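Ticket 275: Label printer drops every second label in batch jobs
Status: Resolved
Site: Kullcombe, sample prep
Opened by: Delyth Bellis
Assigned to: Gwilym Pumphrey

May 28, 2024, 09:40, Delyth Bellis
Batch jobs sent from Vonano to the bench label printer come out incomplete. A job of 4 labels prints the first and third. The queue reports the job as finished with no error. Single labels print normally. The labels are the narrow wraparound type for conical tubes.
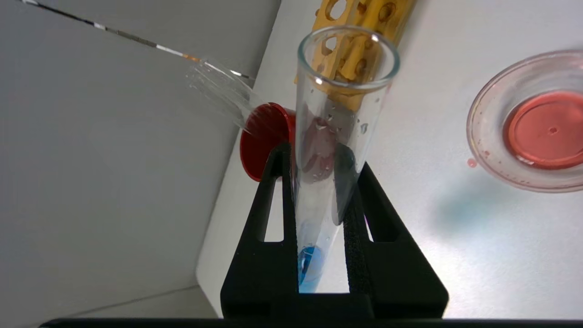

Tube with blue liquid in the tip.

10:05, Gwilym Pumphrey
Please confirm the driver version and whether the same job fails from a second workstation. Also print the configuration page from the front panel and attach it.

10:32, Delyth Bellis
Driver is build 141. Same result from the workstation in the office. Configuration page attached. Ribbon and roll were replaced this morning. Power cycled twice, no change.

10:50, Gwilym Pumphrey
The configuration page shows media type "continuous" and label length 15 mm. The roll you have is gap media. With that setting the printer does not look for the gap, and the Vonano template sends its own length, so the two disagree on where each label starts. Steps:
1. Cancel all pending jobs and clear the queue.
2. Set media type to "gap" on the front panel.
3. Run sensor calibration with the roll loaded.
4. Send the 4-label job again.
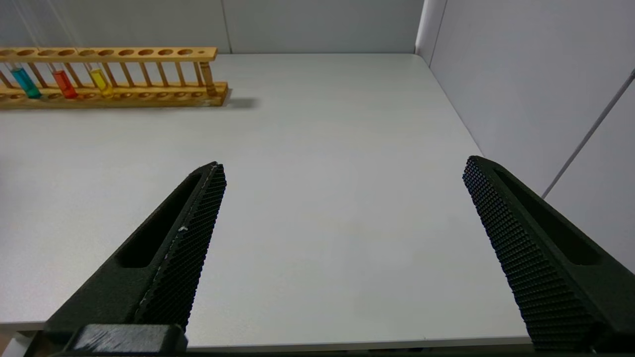 11:24, Delyth Bellis
Steps 1 to 3 done. Calibration passed. The job now prints all four, but the text sits too high and the top line is clipped.

11:41, Gwilym Pumphrey
Calibration resets the vertical offset to zero. Nia Yorath has the old value in the October change record. Enter it under Media > Offset and save to profile 1, otherwise it is lost at the next restart.

12:10, Delyth Bellis
Offset entered and saved. Two batch jobs printed complete and aligned. Restarted the printer and repeated, same result.

12:18, Gwilym Pumphrey
Cause: media type changed to continuous during the roll replacement. Front panel menu now locked with the site PIN. Closing.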